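Home News Teams Results Join Contact

Bronley students take laundry task into spring round

The robotics club at Bronley has entered its two-armed robot in the household section of the Nernus student competition, with the first round in March.

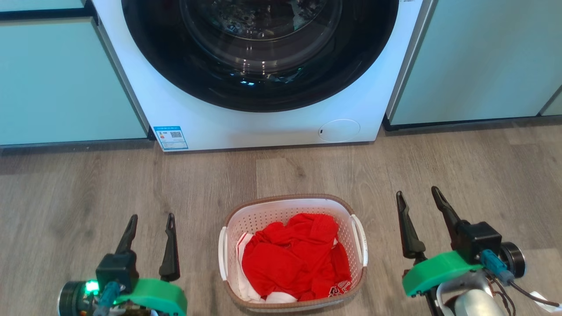

The set task is to lift a filled laundry basket by both handles, carry it to a marked spot and put it down without spilling the contents. Each team gets 32 attempts, and a lift counts only if both grippers hold until release.

The club logged 78 practice lifts last term and passed 44 of them. Most failures came from one side closing before the other – a timing fault since traced to the control software. The finger brackets are 3D printed and can be swapped between runs.

Kauko Saarela, who runs the club, said soft loads were harder than the rigid test blocks used last year. "The weight moves when the basket tilts, so we have slowed the lift," he said.

Parts for the current build cost £599. Teams from Brakilness and Ljungberg are also entered. Practice sessions start at 4.30 pm in the engineering block.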